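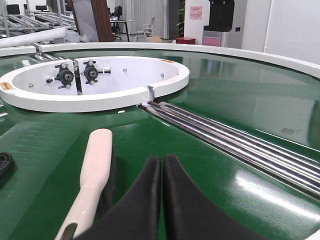 Week 4: Cleaning between batches in small food plants
Course notes, Shahla Nazari

Please read these notes before the practical class. Last week we spoke about allergens and why a dry product can carry them from one batch to the next. Now we look at the cleaning itself.

1. Dry cleaning or wet cleaning

Many students think that water is always better. In a bakery or a spice room this is often wrong. Water that stays in a joint or under a guard gives mold and bacteria what they need. When the product is dry, we first brush, scrape and vacuum. Wet cleaning comes only if the plan asks for it, and then the drying time must be written in the plan also.

Compressed air is not a cleaning method. It moves the dust to another place, usually higher.

2. The order of work

Stop the line and lock the power. Remove the loose product. Clean from high to low, and leave the floor for last. Inspect with a good lamp held at a low angle, so that the dust throws a small shadow. Sign the sheet after the inspection, never before it.

3. Tools

Each zone has its own tools, and they do not travel. A brush for product surfaces must not be used on the floor, even one time. Look at the bristles before and after the work. If some are missing, tell the shift leader before the line starts again.

4. Case: the Prastthorpe bakery

In December the bakery changed from a sesame cracker to a plain one. The batch was 1,891 packs. Two packs from the first 300 gave a positive sesame result. Banafsheh Ansari, at that time the quality manager, found seeds in the fold of a chute which was not on the cleaning sheet. The staff had followed the sheet correctly.

For the class, write half a page: which step of section 2 could have found the seeds, and who should have changed the sheet? Bring it on paper. The chapter on chutes and hoppers is in the Amini reader, second part.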